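Notebook, D. Horgan
03/02/2023

Draught and condensation work, attic room, Borkelden house.

Picked up from where Aidan left off. His note on the sash says the lower rail was shaved once already and the stop on the left side was renailed. I left both alone. Wanted a baseline before we change anything.

Set the two humidity loggers going at 200 second intervals. One is on the floor by the door, the other on a string from the curtain hook. The floor one is the old Istia and reads a bit high, so take its numbers for trend only. Need to redo the salt test on it before September or stop using it.

Smoke pencil along the skirting: steady pull at the corner behind the bed, nothing much elsewhere. Pulled back the carpet there and found a gap between the boards and the wall, wide enough for a fingertip. No insulation in it that I could feel. Packed it with a strip of foam for now — not a fix, only to see what it does to the readings.

Weighed the test blocks again. Block A 400 g, block B 589 g. B has gained since the last entry, A is the same. B was the one nearer the outside wall. Don't read too much into it until we have another pair. 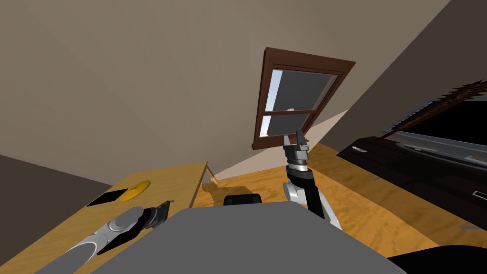 Rastogi sent the price for the secondary glazing and it's more than I allowed for. Draden do a magnetic strip kit that would be enough for a winter's trial. Asked Aidan Phelan to check whether their strip will stick to old paint or if we have to take it back to bare wood first. If it has to come back to wood, I'd sooner wait for warmer weather.

To do:
Reset logger clocks, they are 2 minutes apart
New batteries for the Istia
Cut another pair of blocks from the same board
Ask the owner if the bathroom fan is ever switched on
Return the long ladder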